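The Great Phone Stand Weekend (or, how I finally dealt with the drawer) 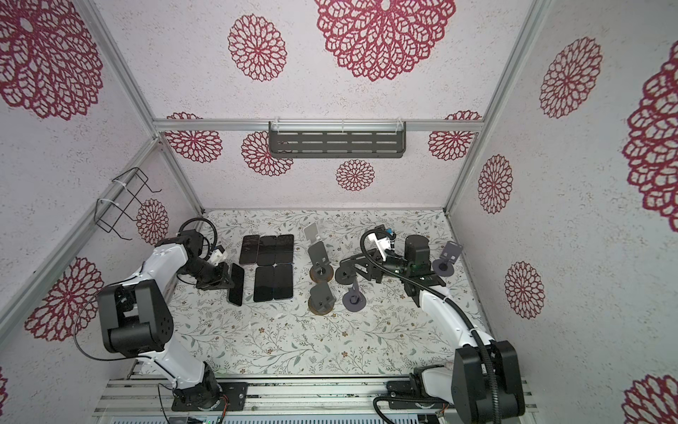
I have been talking about sorting out the old phones for so long that my family stopped believing in it, and I'm thrilled to report that I have started, I am deep in it, and I'm having a ridiculous amount of fun. Old phones are useful! They have good screens and they play music and they show recipes, and all they need is something to lean on. Which brings me to stands. I had no idea how much I could care about stands. The round-based kind is my favorite by a mile, and seeing dark phones lying flat, face up, with the dark gray stands off to their right, I just want to start pairing them up. And the wallpaper! Big crimson medallions on white. I have a real weakness for a loud pattern behind plain dark objects, and it's pushing me toward doing something similar in the hallway.

Anyway, the drawer. Ours is the wide one under the kitchen counter in the house on Prunier, and it had reached the stage where you opened it with one hand and pushed things down with the other. Phones, chargers, a calculator, takeout menus from a place that closed, a bag of rubber bands. I emptied the whole thing onto a bath towel one morning and sorted while the coffee was still hot.

My rules were pretty loose. If it turned on, it stayed. If it turned on but the battery lasted less than a song, it went in the maybe bowl. If the back was bulging even a little, it went straight into a metal tin on the porch and then to the battery drop-off, and I'm not flexible about that one. Please don't keep a swollen phone in a drawer, and please don't prop one up on a stand and plug it in either.

The keepers got cleaned. I use a barely damp microfiber cloth on the glass, a dry soft toothbrush for the speaker holes, and a wooden toothpick for the charging port (with the phone switched off, and very gently). You would not believe the lint. One port gave up a little gray felt pad the exact shape of the port, and then the cable clicked in properly for the first time in I don't know how long. So satisfying!

Then everything got backed up and wiped. There were 1,489 photos on one phone alone, and a good many of them were the same birthday cake. I copied the lot to the computer, checked that the copies opened, signed out of all the accounts, and only then did the factory reset. Do the signing out first. I reset one before signing out and then spent a good part of the evening hunting for a password I made up years ago, which was apparently a joke about soup.

Now, the stands - this is the part I could talk about all day.

The first one I bought was a folding one from Desine. It's handsome and it packs flat, and I love it for travel, but on the kitchen counter it scoots backward every time you tap the screen. I stuck a scrap of rubber shelf liner underneath and that helped a lot. The second was from Fokberg, with a round weighted base and a tilted back, and that's the one that turned me into a stand person. You can poke at the screen with a floury knuckle and it stays put. It swivels. It wipes clean. I went back and got more of them, so now I own 4, and I regret nothing.

A few things I've learned about picking one, in case you're about to go down this road too. Look at the lip at the bottom, the bit the phone sits on. If it's shallow, a phone in a thick case will tip forward. If there's no gap in the middle you can't plug a charger in with the phone upright, and you'll end up turning everything sideways (fine for a clock, annoying for a recipe). And look at the angle. For a counter where you're standing up, you want the phone leaning back quite a bit. For a desk or a nightstand, more upright is nicer on the neck.

So where did they all go? The kitchen one is next to the bread bin and shows recipes and timers, with the screen set to stay on. There's one on my nightstand being a clock, brightness all the way down, no notifications, no news, no mail. I'm sleeping better, or at least I'm reading fewer headlines at midnight. The third lives on the shelf by the back door and plays the radio while I pot things up. It's old and slow and takes ages to start, and I adore it.

The fourth is in the hallway and I'm still deciding. I'd like a family calendar there, right where we drop the keys. The trouble is power, since the only outlet is behind the shoe rack, so I've got a long cable tacked along the baseboard for now and it looks terrible. I'm after a flat white one with an elbow plug. Tell me if you've found a good one!

I also want to mention the Mfaume swap shelf, where I left 2 of the spare phones, cleaned and wiped, each in a zip bag with a matching charger and a note saying what works and what doesn't. They were gone by the time I came back from the grocery store, which made my whole day. If you have something similar near you, do write the note. I've picked up mystery gadgets from that shelf before and I always wished somebody had told me about the volume button.

The drawer itself now holds tape, scissors, string, the good pens, and one small box of cables, each wound up and labeled with masking tape. It opens with one finger. I keep opening it just to look.

Next up is the hallway, wallpaper and all. I've been pricing rolls and measuring the wall by the stairs, which is 900 millimeters across at the narrow part (my tape measure only has one readable side left, sorry), and I've got samples taped up at eye level. There's a deep red one that's winning. I want to see it with the hall light on in the evening before I order, and the bulb in there is out, so I need to pick up one of those first.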